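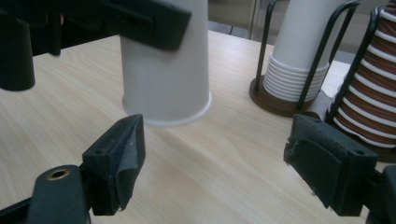

3.2 Table surface and cup position

Last updated: 25 July 2020

All sessions used the same type of table, a pale wooden top with fine, faint grain, supplied by Savolainen. No cloth or mat was laid over it. Earlier work on paper cups at Vallitdale (Koskela and Honkanen) used a coated surface, and the rims slid more easily there than we wanted.

Figure 2. White paper cup standing mouth down on the table, with the rolled rim against the wood.

Cups were placed upside down at the start of each trial. A paper cup is wider at the mouth than at the base, so the inverted cup has the larger footprint and tips less readily when pushed from the side. The rolled rim also keeps its shape better than the wall above it — the wall gives way under light pressure, mostly away from the seam. We did not control which way the seam faced.

The full set came to 784 trials. Of these, 146 were left out of the analysis, most often for a dented rim found when the cups were checked afterward. Cups were bought from Kunix in a single lot of 700, and a cup was used again only if it passed that check. Dents were judged by 2 raters working apart, and where they disagreed the cup was thrown out.

Table height was not varied. Effects of humidity on the paper are taken up in Section 5.

Comments

Kerttu Rautiainen: Was the wood wiped between trials? Dust under the rim made a difference in our tests.

Joni Kemppainen: Once per session, with a dry cloth. I'll add it to the text.

Kauko Kuusisto: Would like to see the excluded trials split by rater.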